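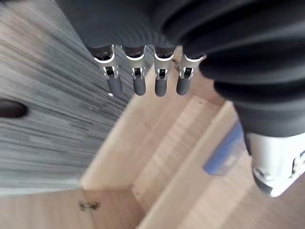

3. Why the wrist view beats the ceiling view

OK, back to the question Chunhua asked last time: if we already have a camera over the table, why bother with one on the wrist? My short answer is occlusion, and the long answer is most of today's class.

When four fingers reach over a box with a divider in it, an overhead camera mostly sees the back of the hand. The wrist camera rides along, so fingertips and box edge stay in view together. The price is blur! The fingers stay fairly sharp, since they travel with the camera, and the background smears. Keep that in mind when you pick a loss.

What we did in the Skirbridge study (Wanigasekara and Steiner's setup, my analysis): 1304 demonstrations, 2 camera layouts, same policy network. We trained each one 3 times with different seeds, then ran 100 trials per seed. Wrist plus overhead won on the divided box. On the open tray I couldn't separate the two, and I'd rather you remember that half too.

Things to chew on before lab:

Does blur hurt the policy, or does it carry speed information? (Adelino and I still disagree.)

What would you mask out if you wanted to test whether the policy looks at the blue object at all?

Read the Jurance notes, sections 2 and 3. Skip the appendix, it's a slog.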